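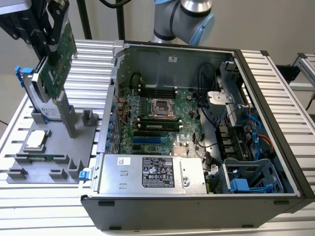
Lundi 20 novembre, par Golshifteh Rezaei

Bon, je lance le sujet puisque tout le monde en parle par messages privés, ce qui fait de moi la seule idiote à répéter la même chose à six personnes. Wasska fête donc ses dix ans de carrière avec une réédition de « Flondetthorpe », remixée de fond en comble, et un concert unique à Waltthorpe. Je l'ai écoutée en entier deux fois ce week-end. La première au casque, la seconde en rangeant la cuisine, et je dois dire que la cuisine lui rendait davantage justice. Le remix est large, propre, tout est à sa place, on entend enfin la basse sur « Les Écluses ». Mais pour moi c'est devenu une tour Dell ouverte sur le flanc : la barrette mémoire est bien clipsée, les condensateurs bleus sont alignés comme à la parade, et au milieu, là où devrait se trouver le processeur, il y a un socket vide. Les voix d'origine ont disparu de quatre morceaux, remplacées par des prises récentes, et le livret n'en dit pas un mot. Qui d'autre l'a remarqué ?

14 commentaires – 9 partages

amir_shokri
Je te trouve dure. L'original sonnait comme s'il avait été enregistré dans un carton à chaussures, et je le dis avec toute l'affection d'un type qui a usé deux exemplaires du carton en question. Les nouvelles prises sont meilleures techniquement. Elle chante juste, déjà. Ce n'était pas toujours le cas sur la face B.

pouranm
« Elle chante juste », voilà un argument qu'on aurait pu opposer à la moitié de ma discothèque.

Plus sérieusement, je suis d'accord avec Golshifteh pour « Les Écluses » et « Tarif de nuit ». Sur « Tarif de nuit », la voix d'époque déraillait un peu à l'entrée du deuxième couplet, et tout le morceau tenait sur ce déraillement. Maintenant c'est impeccable et je regarde l'heure.

simin.k
Petite précision pour le dossier : c'est trois morceaux, pas quatre. « Grand Hôtel du Port » a toujours la voix d'origine, ils ont juste enlevé la réverbération. J'ai comparé les deux versions phrase par phrase. Oui, j'ai des soirées passionnantes.

Golshifteh Rezaei
Ah. Sans la réverb je ne l'avais pas reconnue. Je corrige donc : trois morceaux, et un quatrième en tenue de ville.

amir_shokri
On avance. D'ici la fin de la page il n'y aura plus de scandale du tout.

azadeh_m
Je débarque avec la question vulgaire : quelqu'un a pris le coffret ? Chez Khosravi il en annonçait 400, numérotés, et quand je suis passée samedi il n'en restait pas un. Le vendeur m'a proposé le badge. J'ai regardé le badge. Nous sommes repartis chacun de notre côté.

pouranm
J'ai le coffret. Tu ne rates pas grand-chose, à part les démos, qui sont magnifiques. (Désolée.)

Le disque de démos contient « Les Écluses » en guitare-voix, avec quelqu'un qui tousse vers la fin, et c'est de loin la meilleure version du lot. Le reste : un poster plié en huit que je ne déplierai jamais, des fac-similés de setlists, et un texte de présentation où le mot « voyage » revient toutes les trois lignes. Le vinyle simple existe aussi, sans les démos.

azadeh_m
Merci, je me sens beaucoup mieux.

simin.k
Le texte de présentation, parlons-en. On nous raconte que tout a commencé devant 400 personnes à Waltthorpe. J'y étais. Si on comptait les gens du bar d'à côté venus se plaindre du bruit, on remplissait peut-être deux rangées.

amir_shokri
Tous les groupes font ça. Dans dix ans on sera tous venus.

Et puis pardon, mais elle a le droit de refaire ses propres disques. Elle avait dix-neuf ans, elle détestait déjà ces prises à l'époque, elle le disait sur scène entre les morceaux. Je préfère quelqu'un qui retouche à quelqu'un qui ressort la même bande avec un autocollant doré.

pouranm
Elle a tous les droits. Moi j'ai celui de ronchonner, c'est à peu près la seule chose que ce forum m'ait jamais garantie. Ce qui me gêne, c'est l'absence de mention dans le livret. « Voix réenregistrées », deux mots, il y avait la place entre les remerciements et les autres remerciements.

Golshifteh Rezaei
Voilà, exactement ma position. Et la version d'origine a été retirée des plateformes depuis vendredi, en tout cas je ne la trouve plus. Si on me laisse les deux, je me tais et je retourne à ma cuisine.

amir_shokri
Ça, pour le retrait, d'accord. Je ne savais pas. C'est moche.

Le carton à chaussures doit rester accessible au public.

simin.k
Pour le concert : j'ai eu ma place, numéro 3374 dans la file d'attente virtuelle, alors que la page tournait depuis ce matin sur mon écran. La première date était prévue en mai et avait été repoussée, donc si quelqu'un a encore un ancien billet, vérifiez vos mails. Le mien dormait dans les indésirables, entre une promotion sur des matelas et un héritage.

azadeh_m
J'ai une place aussi. Je viendrai pour « Tarif de nuit », en espérant qu'elle déraille.

pouranm
Pareil. Si elle la chante proprement je tousse à la fin, pour l'équilibre.

amir_shokri
Je serai devant, à applaudir les notes justes. On se retrouve au vestiaire.

Golshifteh Rezaei
Entendu pour le vestiaire. Azadeh, si Pouran ne te prête pas les démos d'ici là, je lui confisque son poster.

pouranm
Prends le poster.

Sujets récents
Quel premier album pour découvrir Wasska ?
Khosravi : horaires du rayon occasion
Concerts à Waltthorpe, covoiturage et places à échanger
Vos pires textes de livret
Platine qui ronfle à gauche (résolu)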